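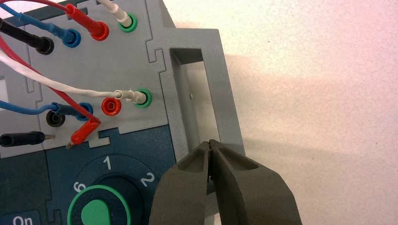 # Arm on our training panel bench – what happens to the bench techs?

**posted by fullumton_bench**

I run the bench at a small shop in Fullumton that builds and checks electrical training panels for trade schools. They're the modular kind, gray plastic sections that lock together like a jigsaw, with colored sockets for banana plugs and a rotary selector on the blue part. For each panel we plug in the leads, step the selector through its positions, write down the readings, pull the leads and start over.

Management bought an arm through Orska in the spring. It does the handling part, meaning plugs, the knob, and gripping the handle. I have two techs on that bench. A full check by hand takes one of them 22 minutes, and we have 445 panels to get out on the current order.

What I've been told is that "the role will evolve." What I'd like to know from people who have been through this:

- Do the techs end up with real work, or do they stand there and watch?
- Who deals with it when a lead is lying loose on the panel and the arm is expecting it in a socket?
- Did anyone's pay grade change, up or down?

One of my two has been here a long time and is taking it badly. I don't want to tell her something that isn't true.

---

**Donal Ó Néill**

We went through this at Verhoeven on a relay test bench. Different product, same kind of handling.

For the first few months there was more work for the techs, if anything. Somebody has to set out the leads the same way every time, and somebody has to decide what counts as a fault. Our older hands were the only ones who knew that a plug can look seated and still be a hair short of contact. That had never been written down anywhere. If your long-serving tech knows things like that, get her in the room when the checks are being defined, and get her name on the procedure.

On loose leads: ours stopped and waited for a person. That sounds fine until you see how often it stops. We logged 110 stops in the first week, and most of them were cables lying across something the arm needed to reach. Long leads are the worst. We went to shorter ones and ran them all off the same side, and the stops dropped a lot.

After that it did get quieter. One tech could look after the arm and do paperwork for the next bench. The second person moved to repairs, which he wanted anyway. Nobody was let go, but when someone retired the spot wasn't filled. I would tell your people that plainly, since they will work it out for themselves.

Pay: no change for a year, then one grade up for the person running the cell. She had to ask for it twice. Ask for it in writing before the thing goes live – it's much harder afterward.

---

**panelguy_m**

depends on your management. ours said evolve too and it meant nights

get the job description before you agree to anything

---

**Dridetti_floor**

I'd add a couple of things to Donal's answer, which matches what I saw.

Keep doing some panels by hand. We stopped completely, and when the arm was down for service there were new hires who had never run the full check themselves. Now every tech does two by hand each shift and the readings go on the same sheet as the arm's. It keeps people in practice and it has caught a drifting meter.

Also look at the physical side. My wrists were bad from years of pushing and pulling plugs, and that has improved. The downside is that I stand in one place a lot more and there is less talk. On the old bench you sat across from somebody. Where the arm went in, they moved the second chair to the other end of the room. If you have any say in the layout, keep the two stations near each other.

On who clears a loose lead, write down one name per shift. When it was "whoever is closest," people waited for each other and then got blamed for the downtime.

---

**fullumton_bench**

Thanks, this helps. I've asked for the new job description and for both techs to be in the setup meetings. No answer yet on pay. We're going to try the shorter leads first.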